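A small house for a ball
Wednesday, June 26, 2024

In our flat in Gendton the cardboard always wins. We carry it down to the paper bin on Friday, and by the middle of next week there is more of it behind the door. This month it was my turn to do something useful with it, so I made a game for the rainy afternoons.

The idea is old and simple. You have a box with an open front and a slope inside it, and you try to get a soft ball onto the slope. If you throw too hard, the ball hits the back and comes out again faster than it went in. If you throw too softly, it stops on the way and rolls back to you. I played something like it as a child in Jarau, with a shoe box and a rolled sock, and I wanted to see if it is still as difficult as I remember. It is.

My first box was a bad one. It was thin card from a cereal packet and it fell over when the ball touched it. For the second I took proper corrugated cardboard, the kind that leaves a line in your finger if you press the edge. It had 2 layers in the places where I was not sure. I cut with a kitchen knife, which I do not recommend, and after that with good scissors from the Tunik shop near the station. They cost 790 and I complained about the price for a whole evening, but they cut very straight.

The ramp took me the longest time. I wanted it to begin low at the front and go up to the back wall, and I measured it wrong twice. When it was too long it bent in the middle like an old bed. When it was too short it slipped down with a sad noise. In the end I folded the piece a little at the top and this held it. The roof was the last part. One can play without a roof, of course, but with it the thing looks like a little house and it is harder to cheat from above.

For the ball I tried a tennis ball (too lively), then a walnut (too loud), and then a stitched one in red and black from the market in Tse. It is the best of them, because it does not run away under the cupboard. I paid 90 for it and the seller wanted to sell me three.

We play at the table, sitting down. Each person has five throws, and a ball which stays inside gives one point. The loser washes the cups.
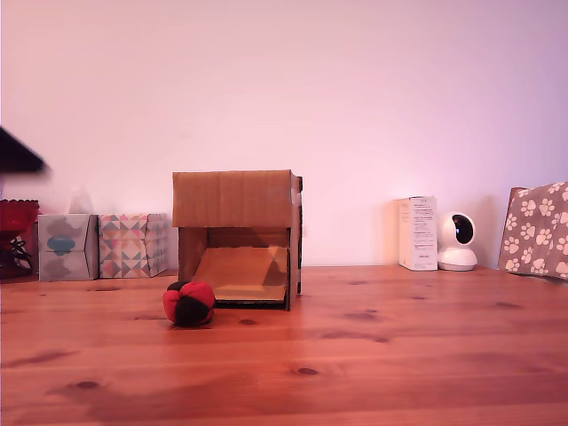 Does the cardboard need to be painted? I left mine brown, and I would do the same again, as paint makes thin card go wavy and the folds stop lying flat.

In July I would like to make a second house with a steeper ramp, and put the two side by side. There is already a large carton waiting behind the door. If you have made a game like this one, please write to me how you fixed the ramp, I am still not fully content with my fold.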